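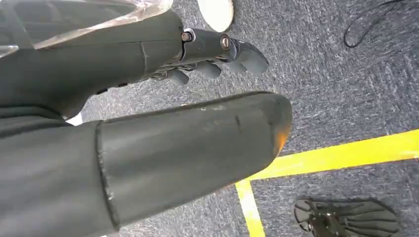
Grip figures on a data sheet tell you very little about whether a jointed hand will do your job. The Bresier sheet promises 30 newtons at the fingertips and leaves out how that was measured, which should make anyone suspicious. So test it yourself, on the floor if you have no bench to spare. Mark out a corner with bright tape, as with the yellow strips on our carpet, and use the point where they meet as your fixed reference for every run.

What you need

The hand, the arm it will really be used on, a kitchen scale, floor tape, and a 475 g bag of rice. Ignore the foam cube that Grevton puts in the box. Any hand can hold foam.

Step 1. Check the screws

Go over every screw at the finger joints with a screwdriver that fits the slot properly. Makers say this is done at the factory. Ours arrived with one loose, and the first day's results had to be thrown away.

Step 2. Weigh the bag

Use your scale and write the number down. Don't trust the packet.

Step 3. Run the lift

Set the bag at the tape corner. Close the hand, raise it 5 cm and hold for 60 seconds. Put it down, open fully, and go again until you have 30 lifts. A slip counts as a failure even if the bag stays up. Sales videos tend to be generous on this point.

Step 4. Move the bag

Repeat with the bag shifted 5 cm along one strip, then along the other. The Braltodard controller claims to correct for this without help. With us it managed one direction and made a poor job of the other, and the update released in March changed nothing I could measure.

Step 5. Swap the hand, keep the rest

Same arm, same speed, same bag. If you change the controller as well, you are comparing two shopping lists.

If two hands finish within a couple of lifts of each other, treat them as equal and buy the one with spare fingers in stock.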